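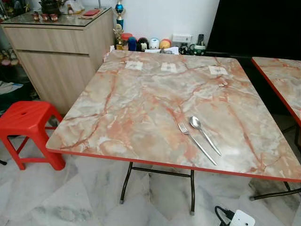

We use cookies to remember your settings. Accept / Manage

My year as the worst cab driver in Lunden

By Revathi Shetty
30th May
2 minute read

When I joined the Lunden roleplay server back in December I had a whole plan. I was going to be a defense lawyer, with a sad backstory and a gray suit, and I'd written four pages about her childhood before I'd even made it through the application. Then I logged in, spawned at the bus station with no phone and hardly any money, and the first person who spoke to me was a man in a yellow cab asking if I could drive. I said yes. I could not drive.

That was Iolo Meredith, who had been running Pinto Cabs pretty much on his own and was so happy to have a second driver that he forgave me for putting the car in the canal that same evening. (And the next evening. The canal road is badly lit, and I will keep saying so until the developers add some lamps.) The repair came to $3000 in city money, which took me weeks to pay back, five-minute fare by five-minute fare.

I've tried to explain to my sister why I love this so much and I never quite manage it. You sit in a pretend car and strangers get in and tell you their pretend troubles. One fellow had just been fired from Jirkero, the trucking company up by the docks, and we drove in circles for most of an hour while he worked out what to say to his boss. I never found out how it went! A lot of cab work is like that, you get the middle of everyone's story and then they hop out at the hospital.
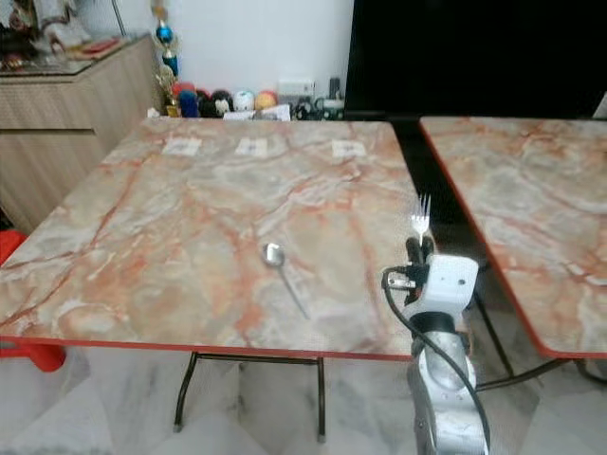 The Filiron night

If you were on in the spring you'll already know this one, so skip ahead if you like. Filiron is the big crew on the east side, and they'd decided to rob the jewelry store with no getaway car of their own, so they called a cab. They called me. I had 18 fares behind me at that point and I was mostly worried about whether to run the meter.

I ran the meter. I also stopped at every red light, because I figured my character would, and the police went right past us twice with their sirens on while four masked people in my back seats (yes, one was on a lap, the game allows it) begged me to please, please go. They paid the fare and they tipped, too. Iolo framed the receipt in the office and it's still up there next to the map.

Where things stand now

My cab is number 896, and if you see it, wave me down. I've dropped the lawyer idea for the time being, although the four pages are saved somewhere and I do feel a bit guilty about her. We're looking for evening drivers, new players very welcome, and you don't need a fancy microphone or a tragic past. Iolo will show you the map and I'll show you the canal.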